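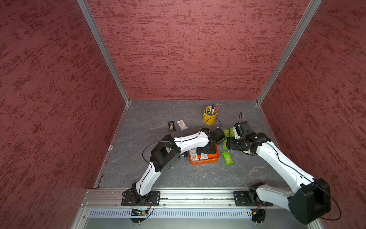
Packing is the job people ask her about most, Areti Zacharopoulos told visitors to the Ireck open day in Fonholm, and it is harder than it looks. A snack packet is light, it slides, and its shape changes when it is gripped.

**FONHOLM, Thu 27 March** - Ireck opened its workshop to the public today for a day of live demonstrations. The main station had two robot arms working over one table, with small snack packets and an open orange tray.

The two-arm station was set up in January with Hervieu, which supplies the control software. Sessions ran through the day in groups of 10. Visitors could watch the arms from the front of the table and put questions to the engineers between runs.

"We wanted people to see the ordinary work, including the slow parts," said Aliki Alexiou of Ireck. "A packet gets dropped now and then. We pick it up and go again."

Ireck plans to record 3000 packing runs at the station before the summer. The first 1000 will use snack packets only - other light goods will follow once those runs have been reviewed.

A second open day will be held at the Uverell site. Admission is free, but places must be booked in advance through the Ireck front desk. School groups are welcome and should bring 2 adults.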